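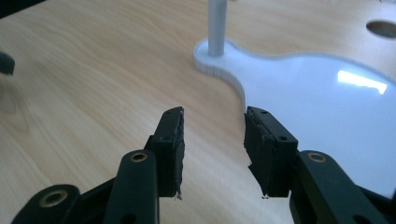

Why Does Wood Have Lines In It?

A tree is a slow animal. All right, it is no kind of animal, and your science teacher would like a word with me. But it does eat, drink, grow, get sick and get old, and it keeps a diary the whole time. The diary is written in wood. Trees have terrible handwriting, so we need to learn how to read it.

Where a tree does its growing

You grow all over. Your feet get longer, your legs get longer, and your favorite pants give up. A tree grows in a pickier way. It gets taller only at the tips of its branches, and it gets fatter only in one thin layer just under the bark. That layer is called the cambium (say it CAM-bee-um). It is thinner than a page of your math book and works much harder than the page does.

The cambium makes new bark on its outside and new wood on its inside. Every year it wraps the whole trunk in a fresh coat of wood, like somebody who puts on a new sweater each winter without ever taking off the old one.

If you carve a heart on a trunk at the height of your nose, by the way, the heart will stay at that height for as long as the tree stands. Your nose will move up. Please don't carve hearts on trees, though. The cambium is right there, and it has work to do.

Fast wood and slow wood

In spring there is usually plenty of water and the tree is in a hurry. It makes big, roomy cells with thin walls, good for moving water up to the new leaves. This early wood often looks pale.

Later in the summer the tree slows down. The cells get smaller and their walls get thicker, so the wood is packed tight and often looks darker. Then winter comes and the cambium takes a long nap.

One pale band plus one dark band makes one year. On a stump, those bands look like rings. Count them from the middle to the bark and you have the age of that part of the tree. It works best in places with a real winter. In a rain forest where every month is warm and soggy, many trees don't bother with clear rings, and who can blame them?

A fat ring often means a good year, with lots of rain and sunshine. A skinny ring can mean a dry year, or hungry bugs, or a bigger neighbor hogging the light. If a tree had 735 rings, its first ones were made long before there were bicycles, zippers or spelling tests. It didn't write down what it thought of any of them.

You can also read the rings of a living tree. Scientists use a hollow drill to take out a core as thin as a drinking straw. The tree seals up the spot, and the scientist goes home to squint at tiny stripes under a microscope. Some people find this relaxing.

So why aren't there circles on a table?

Most boards are cut the long way, from one end of the log toward the other. The rings are still in there, but you are seeing them from the side. Think of a rolled-up cake with jelly in it. Slice it across and you get a swirl. Slice it the long way and you get stripes. (You also get more cake, so this experiment is worth repeating.)

If a saw goes straight through the middle of the log, the lines come out fairly straight. If it goes closer to the outside, it shaves along the curved edges of the rings, and the lines come out as long waves, or as pointed arches stacked inside each other. Trunks bend and bulge, too, and every bulge makes the lines swerve.
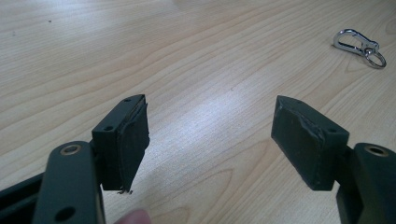
Ghislain Gagnon says children should be told to look at the ends of a board first, and that the wavy side is just showing off. "The end tells you where in the log it came from," he wrote to us from Stindside. "Little curves like a smile, and you know you're near the outside. After that the top makes sense."

Good advice. Try it on a cutting board or a bookshelf. If you find no curves on the end, only thin layers stacked like a sandwich, you have plywood. If the lines on top stop dead at the edge and never go around the corner, somebody may have glued on a thin sheet of real wood, called veneer, or even printed a picture of wood. Printed wood often gives itself away by repeating the same pattern farther along. Real trees don't copy their own homework.

What about knots?

A knot is where a branch used to be. The trunk kept getting fatter and slowly swallowed the bottom of the branch, and the lines had to squeeze around it, the way a stream goes around a rock. Some knots look a lot like eyes, especially at bedtime, on a closet door. They are still just branches.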